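Marks, rings, scuffs and drips: what I do about them

We've been in this house on Sirgate for eight years now and I think I've had a go at every kind of mark a family can leave on a surface. Some came out straight away, some took me a whole winter of dabbing, and there's one on the landing carpet that has a chair on it. I keep getting asked what I use, so I've put it all on one page. Most of it is washing-up liquid, bicarb and patience (mine runs out first, usually).

Please try everything on a hidden bit before you go at the middle of your best table. I didn't, once, and I still look at it every time I sit down to tea.

What's in my cleaning box

I used to have a whole cupboard of sprays and I've got it down to one plastic box with a handle. White vinegar, bicarbonate of soda, washing-up liquid, surgical spirit, a bar of plain white soap, an old toothbrush, a plastic scraper and a stack of cloths cut up from a worn-out sheet. I keep my vinegar mix in a 473 ml bottle that came with something American in it. It's half water and half vinegar, and I've written that on the side in permanent pen because I will not remember otherwise.

The scraper came from Hajdu, the ironmonger's at the bottom of our hill, and cost less than a loaf of bread. If you only buy one thing off this page, buy a plastic scraper! It gets up candle wax, dried porridge, stickers, and the mysterious brown blobs on the bathroom floor.

One thing I do keep well away from the rest is bleach. It lives on a high shelf by itself. Never put it in with vinegar, or with anything else for that matter, the fumes are nasty and can do you real harm.

Tea and coffee in mugs

Put a spoonful of bicarb in the mug, add just enough water to make a paste and rub it round with your finger or a soft cloth. It comes off in seconds. For a teapot or a flask you can't get your hand into, I tip in two spoonfuls, fill it up with hot water and leave it overnight, then rinse it until the water stops looking like a puddle.

Don't do this on anything with a gold rim. My mother's cups used to have a gold rim.

Burnt pans

I have a big cream enamel pan, a Titonitz, that I bought second-hand and love more than is sensible, and I burn jam in it every single year. Scouring enamel is a bad idea as it takes the shine off and after that everything sticks. So: cover the black bit with water, add a good heap of bicarb, bring it up to a simmer and let it tick over for a quarter of an hour. Then turn it off and go and do something else. When it's cool, push at the black with a wooden spoon and most of it will lift in flakes. Do it again if it doesn't. I've had to do three rounds on a bad marmalade.

Stainless steel can take rougher treatment, but I'd still start with the bicarb – it saves your elbows. Aluminium pans don't like bicarb at all and go dark, so for those I boil up some water with lemon peel in it.

White rings on wood

The pale rings from hot mugs are damp that has got into the polish, and the fresher they are the easier they shift. Lay a clean dry cotton cloth over the ring and press it with a warm iron, no steam, for a few seconds at a time. Lift and look. Press again. Mine went on about the sixth press and I nearly danced.

For older ones I rub in a bit of mayonnaise (yes really) and leave it for 45 minutes before wiping it off and buffing. I thought it was nonsense until I tried it on the sideboard. The oil seems to do the job, so I expect plain vegetable oil would be just as good and wouldn't make the dining room smell of egg sandwiches.

Black rings are another matter. That's water that has got right down into the wood, and you're into sanding, or a bigger fruit bowl.

Candle wax

Let it go hard. If it's on a tablecloth, put the whole thing in the freezer for an hour and then crack the wax off with the scraper. What's left will be a greasy patch. Put brown paper above and below it and go over it with the iron on low, moving the paper along so that there's always a clean bit for the wax to soak into. Red candles leave colour behind, and I've never completely beaten that. I buy white ones now.

Grease on clothes

Washing-up liquid, neat, rubbed in with your thumb while the thing is dry. If you wet it first it doesn't work half as well. Leave it ten minutes, then wash as the label says. Check it before it goes anywhere near the tumble dryer, as the heat sets whatever is left and you'll be keeping it as a gardening shirt.

For suede shoes I cover the spot in cornflour, leave it till morning and brush it off.

Mud

Leave it alone! I know it's hard when there's a trail of it from the back door to the stairs, but wet mud just gets pushed further in. Let it dry, hoover it up, and then see what you've got. Usually it's hardly anything. I keep an old towel by the door from October to March, and I swap it for a clean one when I can't bear to look at it.

Crayon on walls

A damp cloth dipped in a little bicarb, rubbed gently in circles. On proper washable paint it comes off nicely. On cheap matt paint the crayon comes off and so does the paint, so go lightly and have the leftover tin ready. We've touched up the back bedroom so often that one corner is noticeably smoother than the rest.

On wallpaper I use a lump of soft white bread, squashed together and dabbed on. It picks up pencil and fingerprints too. It's an old trick of my grandmother's and it works best with the sort of bread that's no good for anything else.

Biro and felt tip on fabric

Surgical spirit on a cotton pad, dabbed from the back of the fabric with a piece of kitchen roll underneath to catch the ink. Keep moving the kitchen roll. Don't rub or you'll have a big pale blue cloud where you had a small dark blue line. Open a window while you do it and keep it away from the hob, it's flammable stuff.

Washable felt tips really do wash out, most of the time, though purple hangs on for two or three goes.

Sticky labels on jars

I save every jar, and I used to spend ages picking at labels. Now I fill the jar with very hot water, put the lid on and let it stand for five minutes. The glue softens from the inside and the label often peels off whole. Any tackiness that's left gets a rub with cooking oil and bicarb mixed together, then a hot soapy wash. Make sure you get all the oil off or your new label will slide round the jar like a loose sock.

Limescale on taps

Soak a cloth in the vinegar mix, wrap it round the tap and hold it there with an elastic band. Half an hour does ours, and I finish off with the toothbrush round the bottom where it all collects. Rinse well. Vinegar isn't good for marble or other natural stone, so if you've got a posh basin use plain soapy water and do it often.

Whiteboards and wipe-clean planners

We have two in the kitchen. The big one is for who needs collecting from where, and the small one says Menus across the top and hasn't had a menu on it for ages, only rude drawings of the cat. They're lovely when they're new and then one day you notice that last month's dentist appointment is still faintly there under this month's.

For everyday wiping a dry cloth is fine. Once a week (well, when I think of it) I go over the whole board with the vinegar mix on a soft cloth and then dry it straight away. Old writing that's been up so long it won't budge can be coaxed off by scribbling over it with a fresh dry-wipe pen and rubbing it off while the new ink is wet. The new ink loosens the old. It works on permanent pen too, as long as the board has still got its shine. If that fails, try surgical spirit on a cotton pad and rinse after.

Please don't use a scouring pad or any sort of cream cleaner. It makes tiny scratches and the ink gets down in them and after that you'll never have a clean board again. In our house red and green have always been the worst for leaving a ghost behind, black comes off easiest. And wipe the rim while you're there, the gunk in the corners gets everywhere.

If you're writing something cheerful up for someone to find in the morning, put the lid back on the pen afterwards. I've bought more pens than I care to think about.

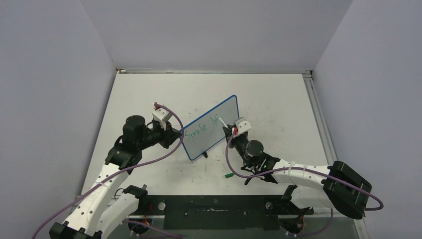

Scuffs on lino and painted floors

A pencil rubber! A clean white one, rubbed along the mark and not across it. Black heel marks by our back door come up with that nearly every time, and if they don't I put a dab of washing-up liquid on the toothbrush and give them another go on my hands and knees. Wipe the patch with clear water when you've finished and keep everybody off it until it's dry, including the cat.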